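Clotholm Opens Soft Toy Repair Counter in Stokmont, Accepts That Some Ears Are Gone for Good

STOKMONT, May. Clotholm, the textile repair company best known for putting zippers back into winter coats, will open a permanent repair counter for soft toys at its Stokmont shop this Thursday. Doors open at 8 a.m., which the company understands is late by the standards of its youngest customers.

The counter follows a trial in which families brought in 900 toys with problems ranging from a loose button to what one intake form listed as "dog." Clotholm's menders returned 794 of them in working order, working order being defined as able to survive being dragged down a flight of stairs by one leg. The rest went home with a polite note and, where possible, most of their stuffing.

"We spent years telling people we were a serious outerwear business," said Régis Picard, managing director of Clotholm. "Then we fixed one rabbit for a neighbor, and the phone has not been about coats since."

Repairs will be carried out in a workroom behind the shop, led by head mender Corentin Carré. Standard jobs include closing seams, replacing stuffing, reattaching limbs and matching lost eyes from a drawer the staff would like visitors to stop asking to see. Most repairs will take 4 working days. An overnight service is available for toys whose owners cannot sleep without them, or whose owners' parents cannot.

Thread and filling will be supplied by Kaltico, which has agreed to keep discontinued colors in stock for the counter. "Every plush bear made in the last 40 years is a slightly different brown," said Quentin Gautier, sales manager at Kaltico. "I used to think I knew what brown was."

Customers are asked to empty any pockets before drop-off and to give the toy's name when booking. Clotholm does not wash toys unless told to in writing, having learned during the trial that a smell can be load-bearing.
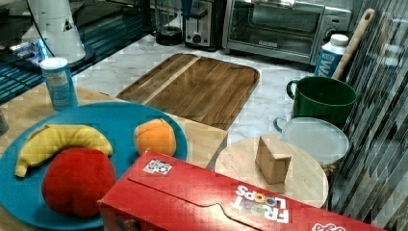

Prices are set by the item, and a single repair includes one seam, one patch or one limb. Pretend food is priced on the same terms, so a plate of fruit like this one would go through the books as a banana, an apple and a peach, and the banana's darker tip would be left exactly as it is unless the owner says otherwise. Plates are not covered. Bookings can be made at the Stokmont counter or by phone, and press questions should go to Baptiste Cordier at Clotholm, who also handles coats.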